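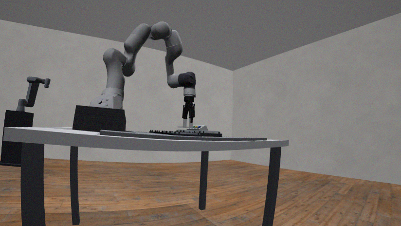

White tabletop, wood-plank floor.

I've had the Mollisen standing desk since January, and I still like it, mostly. I paid 300 for the frame and top together, on sale, and put it together in one evening with a lot of muttering (the leg bolts are all nearly the same length, so sort them first!).

The motor is quiet enough that I can raise it during a call. It goes higher than my old Plistex, and I'm tall, so that was the big thing for me. There's a bit of wobble at full height if you type hard like I do, but at sitting height it's solid.
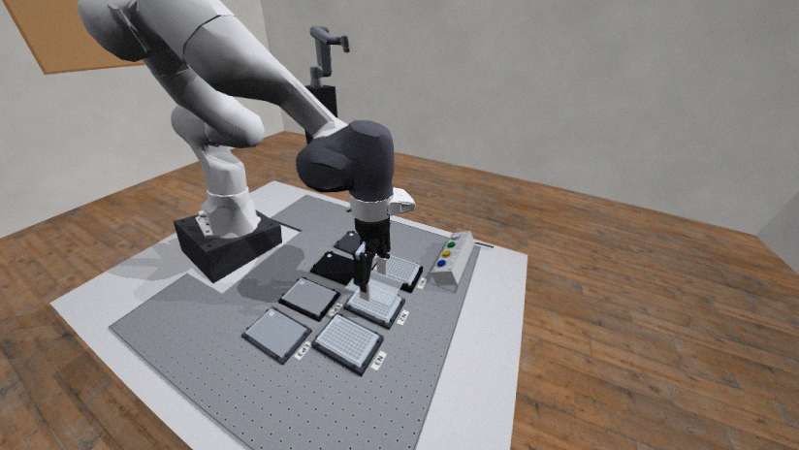
My one real gripe is the control pad. It forgets my saved heights whenever the power blinks, and in our old house that happens a lot. I wrote to the store, and Stojan Kovačević in support sent me a new pad within the week, free. The new one forgets too, just less often.

Oh, and the cable tray is tiny. I gave up and bought a Pusumico one that clips on underneath, and it fits fine. Four stars from me. I'd buy the desk again at the sale price, probably not at full.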